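Section 5. Leg Handling Routine (Riline Two-Arm Assembly Kit)

5.1 Purpose

This section describes how to prepare and run the leg handling routine supplied with the Riline kit. The routine is intended for light furniture with tubular legs. Complete Section 4, Arm Calibration, before continuing.

5.2 Preparing the Work Area

1. Cover the work area with the Tastex ground sheet or an equivalent black plastic sheet. Wrinkles do not affect the routine. Keep the front edge of the sheet clear of the arm bases.
2. Turn the furniture upside down on the sheet so that the legs can be reached by both arms.
3. Lead all gripper cables over the outside of the arms. Leave enough slack for full wrist rotation.
4. Switch on the controller and select Program 88.
5. Press HOLD. Each gripper will close on the leg nearest to it and stop.
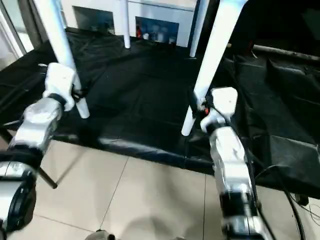
Figure 5-1. Both grippers closed on the legs of an upturned piece.

CAUTION: Do not place hands between the arms while the HOLD lamp is lit. Press RELEASE and wait for the tone before touching the furniture.

5.3 Setting the Grip

The wrist camera is used to confirm the position of the fingers on either side of a part. Open the Wrist View page on the controller before setting the grip force.

1. Select the arm to be adjusted.
2. Close the fingers in single steps until both pads meet the part.
3. Set the force to level 2 for hollow plastic tube. Higher levels may mark the surface.
4. Press STORE. The setting is kept under the part name.

Strong light behind the part can wash out one side of the view. Where this occurs, lower the exposure setting before storing the grip.

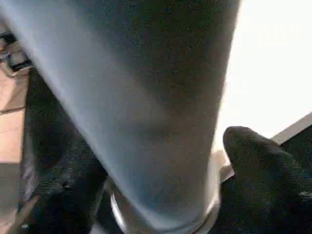
Farzana Tanoli: We had grip warnings on every second part until we lowered the exposure as described. I would also suggest cleaning the pads before each shift, as dust on them gave us the same warning.

The pad cleaning interval is given in Section 9. Operators working in dusty rooms may clean the pads more often than the interval states. Use a dry cloth only.

5.4 Handling Loose Tubes

Loose tubes should be laid side by side next to the right arm, within its marked reach. Tubes of different lengths may be used in the same run, provided that each length has been entered on the Parts page.

1. Enter the tube lengths.
2. Press LOCATE and wait until the tubes are listed on the screen.
3. Select the tube required and press START.
4. Keep one hand near the stop button during the first run with any new part.

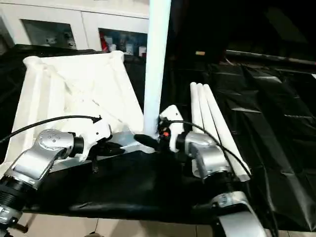

If the controller shows Message 292, a tube has not been found. Move it closer to the arm and press LOCATE again. If the message is shown a second time, check that the ends of the tube are not hidden under a cable or a fold of the sheet.

NOTE: The Veltis finger set and the Mahrous finger set are stored as separate tools. Select the correct tool after each change of fingers. The grip settings of one set are not carried over to the other.

5.5 Working With Chairs

A molded chair may rest on its side or at a slant during the routine. Before starting, check that it does not rock when pressed lightly by hand. Cables must not be trapped beneath the seat or between a leg and the sheet.
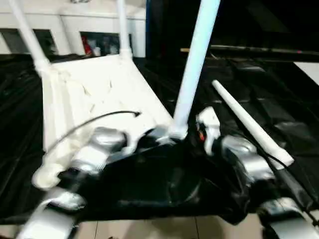

May the arms be stopped partway through a run?
Press PAUSE once. Both arms stop where they are and the grippers stay closed. Press START to continue, or RELEASE to end the run.

5.6 Ending the Routine

1. Support the furniture by hand from outside the marked reach of the arms.
2. Press RELEASE and wait for the tone.
3. Press PARK. Both arms return to the rest position.
4. Switch off the controller before removing any part from the sheet.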